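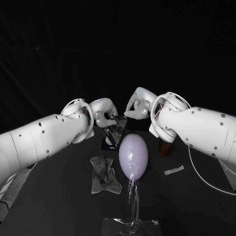 4. Running a soft-item chore

Plirnden Two-Arm Bench Guide, Nornton release, 30/06/2021

Read this section before you give the bench its first chore with thin or flexible items. The arms handle rigid boxes well. Packets, film and cloth are still slow work, and a person should stay at the bench for the whole run.

4.1 Preparing the table

1. Cover the table with the dark mat and hang the black backdrop.
2. Set the balloon or bag upright in the middle, within reach of both hands.
3. Place small items to the sides, at least 10 cm from the center.
4. Route the arm cables outward, toward the front corners.
5. Load the chore file in Citley and press Home.

Note: If Citley shows code 1023, one arm did not reach its home position. Clear the table and repeat step 5.
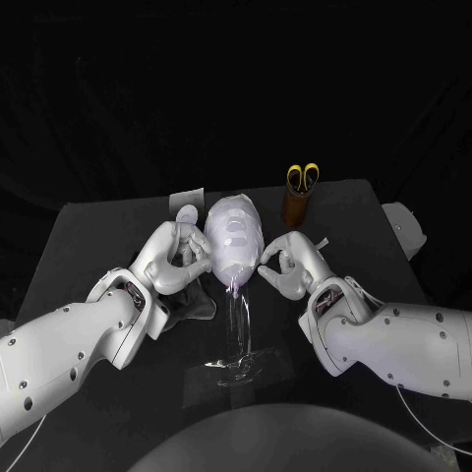 Figure 4-1. Left hand at the side of the bag, scissors stored in the container at the back.

4.2 Running the chore

6. Set the grip speed to 40 percent or lower.
7. Start with one hand holding and the other open. Two-handed moves can be added later.
8. Stop the run if an item slips twice in a row.

Caution: Do not reach between the hands while the arms are powered. Use the stop button first.

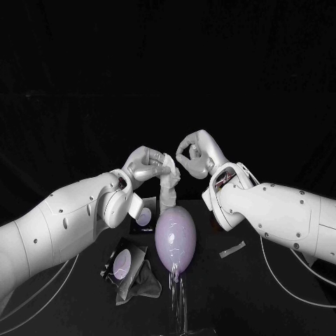
Figure 4-2. Cloth held above the balloon by the left hand.

4.3 What to expect

The Bagheri test bench has logged over 2000 runs. Picking up a cloth is fairly dependable. Folding it, or opening a packet without tearing it, is not - plan to finish those by hand. Updated grip settings are due in July.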